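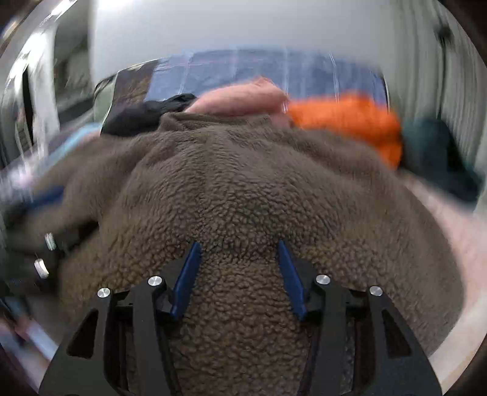 How many times do you have to fold a sweater before a robot can learn it from you? More than you'd like, and the number matters a lot less than how different the sweaters are.

I get asked some version of this every time I tell people what I've been doing since March, so I figured I'd finally write it all down. Short version: I collect laundry demonstrations. I squeeze a gripper, pick up clothes, put them down somewhere else, and all of that gets saved so a model can learn from it later. I am now extremely picky about fabric and I own far too many fleeces!

The project is called Brustolitz (don't ask me, it was named before I joined) and our target for this first round is 3,000 good episodes. An episode is one try at one thing, start to finish. Pull a piece off the pile, and stop. Then again. When I started I thought I'd knock out a hundred before lunch and spend the afternoon feeling smug. Ha. My best day so far is 354, and I couldn't open a jar of pickles that night.

So the fuzzy brown sherpa. I have a love-hate thing going with it. On the love side, it's very forgiving - you press the blue fingertips down into all that curly pile, close them, and there's nearly always something to grab. On the hate side, it's big and it bunches, and you can get a great pinch of fluff without getting hold of the garment in any useful way. You lift, it stretches up into a little tent, and then it plops back down. I used to delete every one of those. Hedvig Boström, who trains the models, about had a fit when she found out. She wants the bad grabs too, as long as I tag them as bad grabs and keep going until I've recovered. Apparently a model that has only ever seen perfect pickups has no idea what to do after its first fumble. Which, same.

Things I wish I'd known in the first week:

- Slow down on the way in. I was whipping the gripper toward the clothes like I was swatting a fly, and the video was mush until the fingers touched down.
- Mess up the pile for real. If you "mess it up" by fluffing the same top piece every time, you've just recorded the same example over and over.
- Swap what's next to what. Brown on top of pink is a different problem from brown on top of black, even if your hand does the same thing.
- Take breaks before you need them. My grabs get lazy after 2 hours and I can see it in the playback.

The color mix was its own little saga. My first piles were basically my own closet, so everything was gray or navy, and the early model got really good at gray and navy. Then we gave it an orange knit and it just sort of hovered. Now I try to have something loud in there along with the dark stuff, and I hit the thrift store near Mernholm pretty regularly. The lady at the register thinks I have a very large family with terrible taste.

Textures matter just as much. Fleece, knits, slippery things, flat smooth things that lie there like a pancake and give you no edge to pinch. The pancakes are the worst! I'll take the sherpa any day over a thin smooth piece pressed flat underneath it. With those I've started dragging one fingertip sideways until a wrinkle pops up and then closing on the wrinkle. Liv Blomqvist does it the other way, going for a corner first, and for a while we argued about who was right. Hedvig told us to both keep doing our own thing and stop bugging her, so the data has a Liv way and a me way in it now.

Labeling happens in the evening, usually on the couch. I go through the day's episodes at double speed, mark the start and the end, and toss the ones where I got distracted halfway through. I lose around 5 percent that way. It used to be a lot more, mostly because I kept forgetting to pause before letting go, and you need that little beat of stillness or it's hard to say where the episode ends.

Next up is pairs of socks, which I'm dreading, and then towels, which I'm weirdly excited about. If you've done any of this kind of collecting yourself, tell me how you keep your piles from all looking the same by the end of the day. And if you have an ugly sweater you want to get rid of, I'm your girl - the brighter the better.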